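Workshop Tips: Getting Two Small Arms to Sort Cards and Holders

Some of you wrote in after the November page asking for the software side of things, so I have put the kettle on and written down everything that has saved me an evening at the bench. Most of it is about small flat things – cards, sleeves, trays – because small flat things are where my planner and I have had our longest arguments. If you only ever pick up blocks and cups you can skip a good half of this and go enjoy your day!

Give the basket its own map

A basket with compartments looks like one object to us, and it is very tempting to put one big box around it in the collision model and call it done. Then the planner won't let the gripper inside at all, and you spend supper wondering why every path fails. Model the outer walls and each divider as separate thin boxes, and leave the openings open. I make my dividers a touch thicker in the model than they are in life (woven sides bulge, bless them), and I turn the speed down as soon as the fingers drop below the rim.
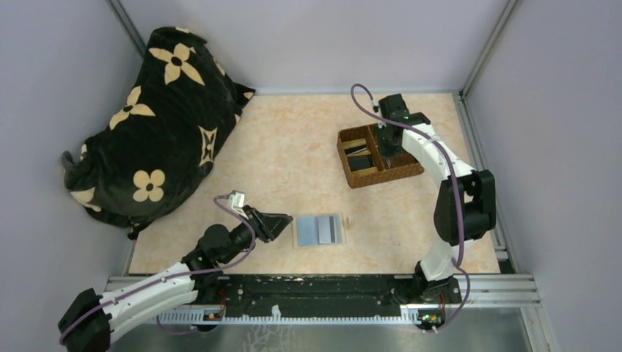
Right arm down at the basket, left arm pointed at the clear tray.

Clear trays and depth cameras

Clear plastic is a nuisance. On my setup the depth reading goes straight through to the table in some spots and bounces off in others, and you get a tray with holes in it. What I do now is find the tray in the color picture by its edges, then fit a flat rectangle at a height I measured once with a ruler and typed into the settings file. It feels like cheating, and it has been the steadiest part of the whole program. Cards lying inside the tray are easier, so let them be found on their own and don't make them wait for the tray.

Let one arm finish talking

If you have two arms over one work surface, sooner or later both will want the middle. I tried planning them together, as the clever folks do, and my old computer took so long over it that I could have sorted the cards by hand. Now there is a little lock in the software for the middle zone. An arm asks for it, holds it, and gives it back once its wrist is clear. Set a time limit on the lock – mine is 10 seconds – and have the program stop and complain when it runs out. Don't let it hand the zone over by itself.

Remember the cables

Planners don't know about cables unless you tell them. I put a fat capsule along the outside of each link where the loop hangs, and I limit how far the last wrist joint may turn before it has to unwind. Žydrūnas Žukauskas from the Praddale evening group showed me his version of this, with the limit written per task, and I have copied it shamelessly.

Teach it which way a card is facing

For a card in a folding holder, the fold is your best friend. Find that line first, then look for the magnetic stripe, and you have the angle and the side in one go. I used to match the whole card against a saved picture, and it fell over whenever the holder lay at a slant or the card had another color. A stripe is wide, straight and gray on most of mine, and a wrist camera sees it well from close up. Ask for the empty panel too! A program that knows one side is empty won't go pinching at nothing. Keep the finger tips masked out of the wrist picture, or sooner or later they'll be reported as two dark objects at the bottom of the table.
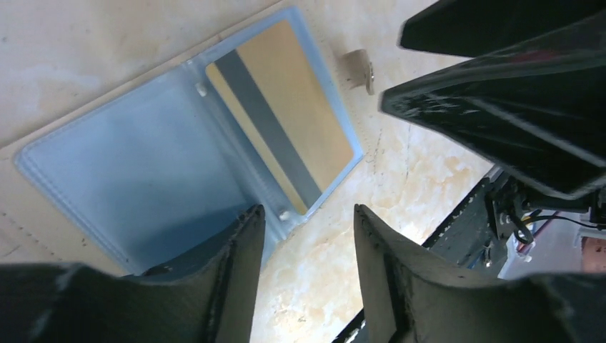
Save the boring runs

My log folder has 2,029 runs in it and I was once ready to throw away all the dull ones. Please don't. When I changed the edge finder last winter, I played 700 of the plain ones back through the new code before letting it near the arms, and it had gone quite blind to pale cards on a pale surface. Name the folders by task and software version, and write one line in plain words about what you were trying to do.

Next time I'll go through the settings file line by line, and if you have a tidy way of storing grasp heights, do send it along.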